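Open day at Zapata, Lilodell

I went to the open day at Zapata on April 29, 2026, mostly to look at how they set up their tables. I run the packing side at Cutik, where we put together fruit boxes and dry goods for customers in the valley, and we have been meaning to redo our back room for a long time. A supplier told me Zapata had changed its workrooms over the winter and was letting people walk through. Admission was free but you had to sign up by email, and they sent back a slip with a time on it. Mine was 2 in the afternoon.

Lilodell is an easy drive if you come in from the north. From the south there is a bridge closed and the detour takes you past the quarry, so allow extra time. Parking is behind the building on gravel. The sign on the street side still has the old tenant's name on it, and I drove past it once before turning around. The entrance is through the side door, up a short ramp, and there is a desk with a sign-in sheet and a box of name stickers.

The group was small. There was a couple who are opening a grocery, a man who fits out school kitchens, and a few people who seemed to have come from the neighborhood. Karabo Steyn took us through. She has been in charge of the rooms since they moved in and knows where every outlet is, which was useful because the school kitchen man asked about outlets in each room we entered.

We started in the receiving area. Deliveries come in through a roll-up door and are set down on low carts. Nothing goes on the floor, and a painted line shows how far the carts may come in. Each cart has a clipboard. I asked how they handle produce that arrives wet, and Karabo showed us a rack with slatted shelves and a drip tray underneath. The tray slides out toward you, and it is shallow enough to carry to the sink without spilling. We use old sheet pans for the same thing and they are a nuisance. The rack is made by Jomel. The price list at the entrance had it at $292, delivery not included, and I took a copy.

Next was the storeroom, which was the least interesting part for me and the most interesting for the grocery couple. Metal shelving on both sides, heavy things low, paper goods high, and a step stool on a hook by the door. The shelves have 26 bays and each bay has a printed number. Karabo said the numbering was done before anyone had decided what would go where, so for a while people had to carry a key sheet around. Most of them know it by heart now, but new people do not, and she would name the bays if she could start over. The grocery couple wrote that down.

After that we went along the hall to the sorting tables. These were what I had come for. The tables are white, and so are the walls, and the floor in the room with the fruit is wood laid in a herringbone pattern. It is a nicer floor than a workroom usually gets. Karabo asked us to stay out of the way of the table and keep bags off it, and we stood there for a good while.
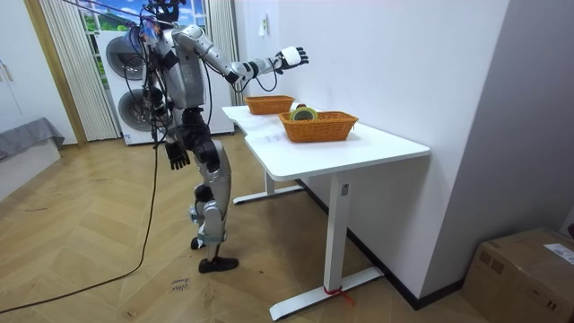
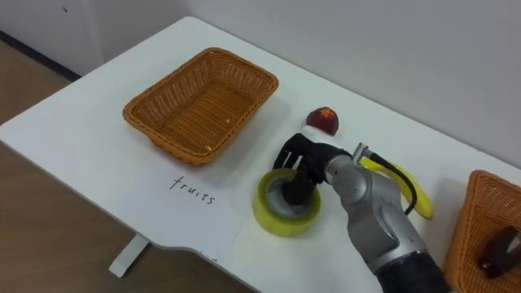
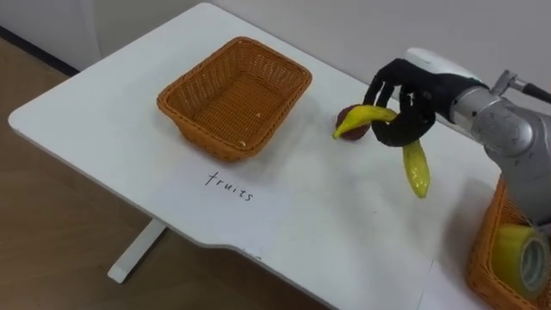
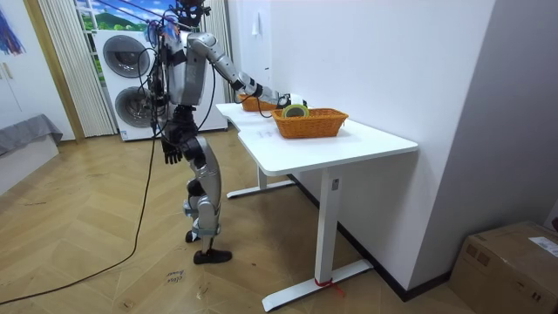

A packing table goes wrong at our place when two kinds of things share it. At Cutik the tape, the scissors and the marker live on the same bench as the apples, and by the end of a shift somebody is lifting fruit to look for the tape. We tried hanging the tape from a string and we tried a drawer, and both lasted until the first busy morning. Seeing a roll of yellow-green tape sitting in a woven basket, tilted up against the rim, made me think we had been making it too hard. A basket stays open, you can see what is in it from where you stand, and it can be moved to the other end of the table in one go. The sides are low enough to reach over. I would want ours a little deeper, as we go through more tape than that.

I also liked the label, if you can call it that. In front of one basket the word "fruits" was written by hand straight onto the white tabletop in thin dark ink. We have spent money on label holders that clip to the edge of a bin, and they fall off when the bin is pulled forward. A word on the table stays where it is, and if you take the basket away you still know where it goes back. I asked Karabo about cleaning. She said they use whiteboard marker for anything temporary and a finer pen for anything that has to survive a damp cloth, and that the finer pen comes off with rubbing alcohol. I am not sure our tabletops would take that. They are older and the surface is scratched, so ink might sink in. I plan to test it on the underside first.

The baskets themselves are wicker, in a tan to orange-brown color, rectangular, with the sides sloping out. The school kitchen man did not care for them. He said woven baskets collect crumbs and cannot go through a dishwasher, and he is right about the dishwasher. For whole fruit with the skin on I do not think it matters much. Bananas in particular do better in a basket than in a hard plastic tub, where the ones underneath get bruised along the ridges. For cut fruit or anything sticky I would stay with tubs. Karabo said theirs get a brush and a shake outdoors and are replaced when the rim starts to come apart.

Table height came up next. The grocery couple are not the same height by a long way and wanted to know which of them the table should suit. Karabo's answer was to set it for the person who spends the most hours at it and give the other one a mat to stand on. I would add that the reach across matters as much as the height. A table pushed against a wall is only good to the depth of your arm, and whatever ends up at the back stays there. Ours at Cutik is too deep. I measured it when I got home and we lose a strip along the back that does nothing but hold empty cartons.

From there we went to the wrapping room, where there was less to see. The paper is on a floor stand with a cutting bar, and the twine is in a box with a hole in the lid. There are 3 sizes of carton and they are stacked flat in a divider made from scrap board. I have wanted to build a divider like that and took down the measurements. The spacing is wider at the front than at the back, so the cartons lean away from you and do not slide out. Simple to make with a handsaw. The bottom is raised off the floor on strips so a broom can get under it.

There was coffee at the end in what used to be the old tenant's office, with a table of printed sheets and a few sample trays from Jomel. The trays were fine. I did not see the drip tray on its own, only with the rack, and the person at the table did not know if it could be bought separately. He took my number. I have not heard back, but it has only been a few days.

Some practical notes for anyone thinking of going. The next open day is planned for July and I was told the morning times fill up first. The tour is short, but people stop and talk, so do not plan anything close after it. Wear a layer, as the receiving area is kept cool. There is a restroom by the entrance and none farther in. The hall between the storeroom and the sorting tables has a step down that is easy to miss, although it has a strip of tape on it. Strollers can come in by the roll-up door if you ask beforehand.

There is a sandwich place across from the parking area that closes early, and I got there as they were putting the chairs up. The bakery on the main street was still open. They had cheese rolls and a very good poppy seed cake, and I brought half of the cake back to work.

As for what we are going to change, I have talked it over with the others at Cutik. The tape, scissors and marker are getting their own basket at the left end of the bench, since most of us are right-handed and keep the box on that side. The fruit moves to the right. We will write the names on the bench if the ink test goes well, and otherwise use painter's tape and a marker. The carton divider is next on the list after that. The rack from Jomel will have to wait – it is a fair price, but the back door needs a new threshold first and that money is already spoken for.

I sent Karabo a note asking for the name of the pen. If she writes back I will add it at the bottom of this page.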